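Getting Marks Off Off-White Walls: Household Materials Project, Final Report
Jintana Srisuk, Chalerm Rungrueang, Daranee Noiphan

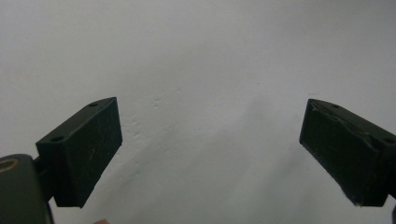 Our project is about cleaning painted walls in rentals, and whether the cheap stuff works as well as the stuff with a nice label. All three of us have lost bond money over walls. Chalerm twice. The colour we chose to work on is the one in practically every place we've lived, a plain off-white, no pattern, nothing to hide a mark behind. Put one greasy thumb on a wall like that and it's all you look at. Darker colours were in the original plan but got dropped in week two, not enough time.

What we wanted to find out

1. Which common marks are hardest to shift from flat off-white paint.
2. Whether the cleaner leaves its own mark (a shiny patch, a ring, a colour change).
3. What a tenant should try first.

Number 2 ended up being most of the project. We didn't expect that.

Materials

Total spend $147, a bit over what we were allowed, Daranee covered the rest. Plasterboard offcuts were free from Samran Chaimongkol in the workshop, thanks Samran. Paint was Cevadari interior flat in their standard off-white, one undercoat and two top coats by roller. We left the boards to cure for 22 days. The tin says longer. We didn't have longer.

Cleaners:
Warm water and a cotton cloth
Water with a drop of dish soap
Sema sugar soap, mixed as per bottle
Ingvarsson white foam sponge, damp
Bicarb paste (Chalerm's mum's method)

Marks:
Pencil
Black shoe scuff
Cooking oil, fingertip
Black tea, splashed
Hotness chilli sauce, also splashed

Eight boards, five patches per board, so 40 patches in all. One mark type per patch. Because there's 25 combinations of mark and cleaner, that left 15 patches over, which we used to repeat all the oil, scuff and chilli ones. Pencil and tea only got done the once. Weak point, we know.

Method

Marks went on Saturday afternoon and were left overnight. Sauce was put on with a teaspoon and tapped, not rubbed in. Then each patch was cleaned with 32 strokes, light pressure, same person doing it every time (Jintana) so the pressure was at least the same persons idea of light. Pat dry, leave till the next day, then score.

Scoring was by eye, standing back an arm's length, from 0 (can't see it) to 5 (no change). Two scores per patch. One for the mark, one for the paint. The second one we looked at side-on near a window, about the only way to see a shiny patch on flat paint. Arūnas Adomaitis, our tutor, suggested the side-on check after we'd already done the first board, so board one was looked at again a day later than the rest.

Results

Pencil: easy. Foam sponge got it to 0, soap left a grey smear that went with a second wipe (not counted). Plain water just pushed it around.

Scuffs: foam sponge again, 0 and 1. Sugar soap 2 and 2. Water did nothing, 5 and 5.

Oil: dish soap was fine, scored 1 both times. Sugar soap 0 and 1. Bicarb paste 2 and 3, and it dried in the roller texture and had to be brushed out. The foam sponge seemed to spread the oil into a bigger, fainter mark. Scored it 3 and 3 but we argued about it.

Tea: everything except plain water got it to 1 or below. Left overnight it had a brown edge, and the edge is the last bit to go.

Chilli sauce: the worst by a long way. Nothing scored better than 2. The red comes off but an orange stain stays behind, and on off-white it's really obvious. Sugar soap was the best of them. Bicarb made it look pinker, don't know why, would like to.

Damage to the paint

This is where the foam sponge lost. Every patch cleaned with it had a shiny spot when looked at side-on, worst was 3 out of 5. From straight in front you couldn't always pick it, but walk past with the light coming along the wall and there it is. Sugar soap left a faint ring on two patches, both times where it wasn't rinsed properly (our fault). Water and dish soap, no change to the paint at all. Bicarb in between, slight polish, 1 or 2.

What we'd tell a tenant

Start with dish soap and a soft cloth. Rinse with clean water, pat don't rub. Sugar soap next if it's grease. Foam sponge only for scuffs down low near the skirting where the light doesn't catch it. Test behind a door first. For chilli sauce get to it quick, or else touch up paint, and keep in mind off-whites don't all match. We tried a dab from a different brand's off-white over one of the orange stains and it came up yellower than the board around it. Looked worse then the stain, Daranee reckons.

Problems

Paint not cured the full time so it may have been softer than a real wall. New boards, no years of dust or cooking on them. Only one brand and one finish. Low-sheen would probably behave differently and a lot of kitchens have it. The scoring wasn't blind, we all knew which cleaner was on which patch. Board six got knocked over and has a dent in the tea patch, scored it anyway.

If we did it again

Fewer cleaners, more repeats. A proper lamp set at one angle instead of whatever the window was doing. Marks left for a week as well as overnight, as most people don't clean the wall the next morning. Also try a real wall with permission. Chalerm asked his agent and is still waiting to hear.

Who did what

Jintana: cleaning, most of the writing. Chalerm: boards, painting, marks. Daranee: scoring sheet, budget, second scorer. Boards are stacked in the workshop till the end of May if anyone wants to look.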